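Laundry corner: the red pile and the rest of it

Hello again from the folding table! Olga Cordeiro asked me to fill the home page slot this month, and since the only thing I've done all week is laundry, laundry is what you're getting.

I'm starting with soft, fuzzy stuff. Pick it up by one point and it sags into a big floppy sheet, with creases wherever it feels like having them, and I always want to start folding right there in midair. Don't! (I did it that way for years and my shelves at Plirnora looked like a bird had nested in them.)

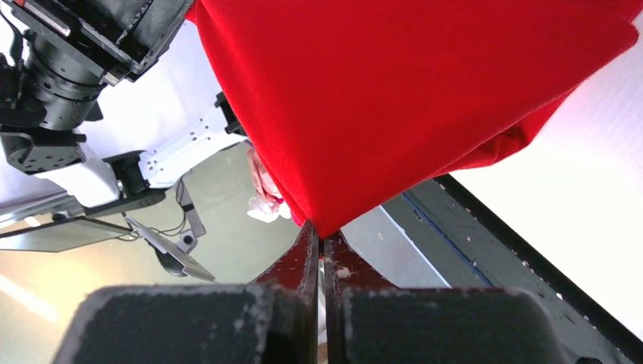 Get it flat first

Lay the piece down on a clear stretch of table, wider than it is tall, and get the bottom edge straight before you touch anything else. The wrinkles in the middle can wait. I smooth outward with my palms, left then right, and leave the top edge for last, as that's where mine always bunches up. Then fold in half, and in half again if it's a shirt. Abílio Garcia folds his in thirds and we have agreed to stop discussing it.

Finished things go to the back, like the light blue square by the wall, and the basket stays in the far corner where I can't knock it. Mustard yellow, a whole heap of white, a bit of black in with it... yes, I mix them once they're clean, please don't write in.
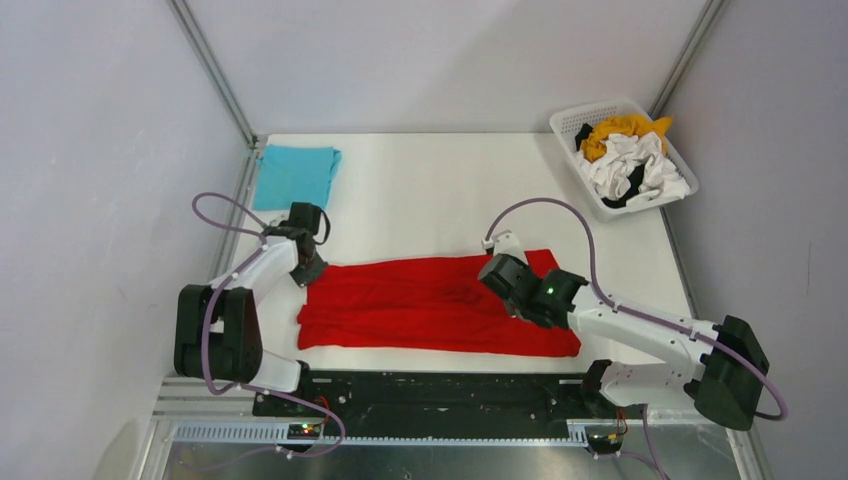
Odds and ends

The swap shelf at Vurnberg is open again and could really use towels, any color. Leave them folded if you can (halves or thirds, Abílio). Next month I'm doing fitted sheets, so send me your methods, and if yours involves lying on the floor I especially want to hear it.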